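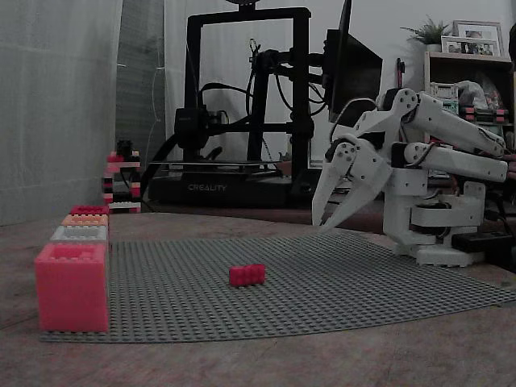

Every December my brother-in-law forwards me the same kind of article, the one telling parents that the right toy will make the child good at math. This year's came from a firm called Kaser, and it wants 75 dollars for a box of blocks with a booklet.

I have my doubts. The booklet cites a study of 18 children, watched for 14 weeks, and says they "showed growth." Children that age show growth if you leave them alone with a saucepan.

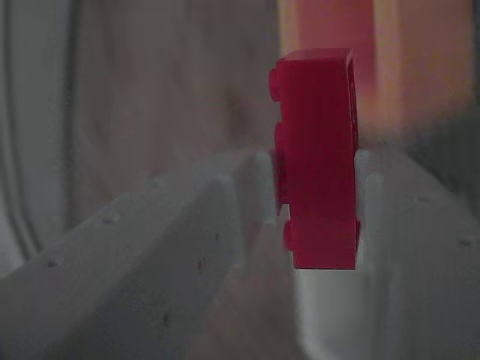 Vol. 20, No. 4

Karabo Zulu, who taught second grade down the hall from me, used to ask salesmen one question: compared to what? Most of them went back to the brochure. I'd put the same question to Kaser – and to the school boards now buying the box by the case.

Blocks are fine. I liked them, my kids liked them, and the secondhand ones work as well as the new. What I object to is the booklet, with its goals for each afternoon and its chart for the refrigerator. A five-year-old building a garage doesn't need a chart, and neither do the parents, who could use the 75 dollars for shoes.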